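Home | Projects | Reports | Contact

Testing the Rumero Hand-Held Gripper Kit
Student project report, August 2024

Our team got to try the Rumero kit on real chores, and we had a blast! You hold one gripper in each hand and do the job, and the kit records every move so a robot arm can learn it later. We picked toilet cleaning — tight space, long brush, awkward angles. The left gripper took the brush handle and the right one stayed free.
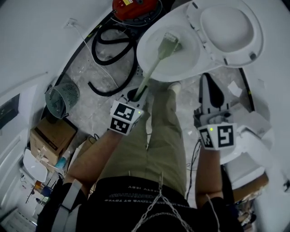

What we found

We logged 100 runs and kept 77. Setup took 8 minutes once we knew the order of the cables. The ribbed black pads were my favorite part, and they look simple enough to swap out between jobs.

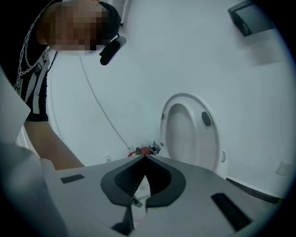
Battery life was the weak spot, with 4 runs lost to a low charge. We still want the kit back in September — next up is sink scrubbing, and I can't wait.

Related reports
Skarwood Arm: First Week
Tian Wrist Sensor Review
Briltcombe Lab Open Day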